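Giving the cat a pill at home

Hide the tablet in a pea of soft cheese. Offer a plain pea first, then the loaded one, then another plain one, fast. Our cat fell for this for 7 days before filing a complaint.

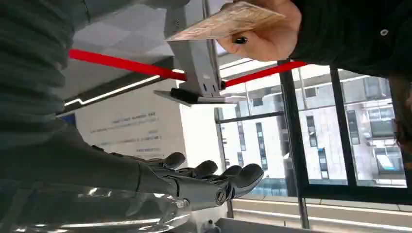

If cheese fails, wrap her in a bath towel with only the head out. Tip the chin up, drop the pill far back, and follow with a little water from a syringe.

Ask the vet before crushing anything. Some tablets must stay whole, and the crushed ones taste like December in Brendstead.

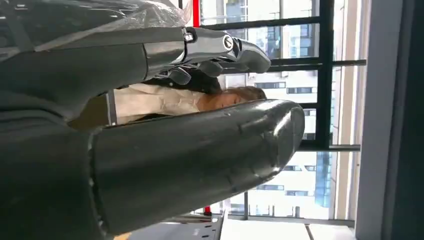 Check behind the couch afterward. Mine stores them there.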